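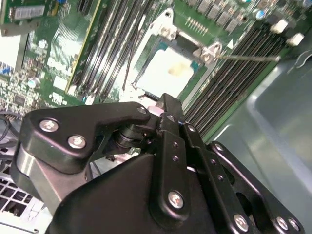 A green server motherboard, Barkedby open day.

Last updated: April

The Barkedby plant opened its doors for one afternoon, and I went along with Úna Ó Súilleabháin, who wanted to see the repair benches. The bus from Skaltton drops you at the lower gate and it is a ten-minute walk up from there. Sign-in was slow. We were put in the second group and started at 2:15.

The plant takes in old office and server equipment, tests it, and sells what still works. It handles 4000 units in a normal month. Our guide took us through receiving first, then the wiping room, where drives are erased before anything else is done to them. Visitors stay behind a yellow line there.

The repair hall was the best part. Staff answered questions freely, including mine about capacitors. Boards that fail twice go to a metals buyer in Carrillo.

Lunch was soup and rolls in the canteen, served late. The talk on battery storage ran 42 minutes and could have been shorter. Parking is limited to 60 cars, so take the bus if you can. The next open day is in the fall and booking is by phone.

Contact: Visits Page Editor | © Skaltton Local Visits | Back to top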